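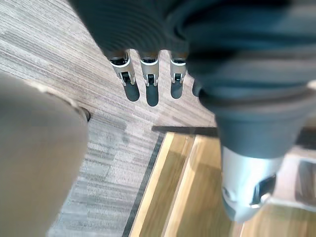 Uvero trial kit, notebook entry 2019-10-21

Filed under: Workshop Log / Mobile Manipulation / Evaluations

Second session with the Uvero kit on loan from Stellis. Huia Rewi on the console, me on notes. Lounge area again, same as the April visit, so that the floor is comparable.

Kit as supplied: two arms, two multi-fingered hands, head camera, wrist cameras, console software, one spare set of fingertip pads. The manual covers the previous software release and the menu names do not match. Bevan Cartwright has the errata sheet from Stellis and will scan it.

Wrist camera. View is usable but the arm's own sleeve takes up a lot of it in some poses. Dark ribbed cover across the top and right, badly out of focus at that distance, with the fingertips hanging below it. Focus on the floor is acceptable: carpet streaks resolve, and so does the strip where the tiles meet the wood. Exposure was left on automatic. To do: ask Stellis whether the mount can be turned or moved outwards, and whether the sleeve can be masked in software before the images reach the detector.

Logging. Run 1194 stopped writing when the disk quota was reached. No warning on the console. Restarted as run 1322 with the quota raised to 100 GB. Timestamps between head and wrist streams drift apart over a long run; Huia has a script for lining them up, kept with the Prornton test files.

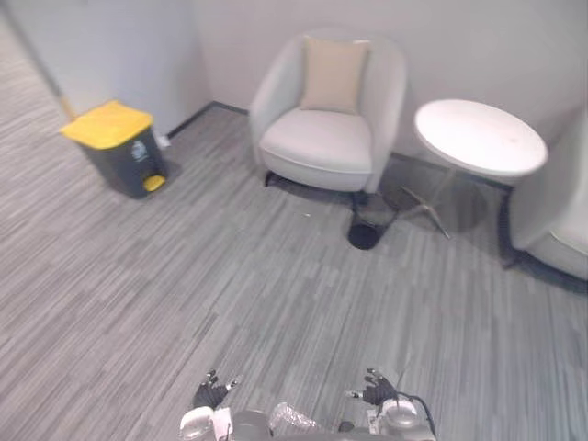
Object list for the fetch-and-place routine is still the one from the brochure and needs replacing with things people here would want moved or emptied. The vendor's demo uses a bare bench and coloured blocks, so its success rate says little about our use. For the first pass I have put down the beige pillow on the armchair (soft, no fixed edges), the bin with the yellow lid (pedal at floor level, lid to be lifted by hand if the pedal is out of reach) and the small black wastebasket, which sits partly under the front of the chair and leaves an awkward approach from above. The round table is the place target. Height to be measured and entered by hand, as the kit has no routine for it.

Hands. Ready pose is repeatable by eye. Not yet measured. Finger closing speed is set globally and cannot be changed per grasp, a limitation for the pillow. Stellis support ticket 3871 covers this, still open.

Cost. The service contract is quoted separately from the hardware and excludes pads and sleeves. Cartwright wants both listed as consumables before anything is signed — agreed.

Next: errata scan, mask question to Stellis, table height, rerun with the new object list.

We use cookies to keep you signed in and to measure page visits. Accept all | Manage settings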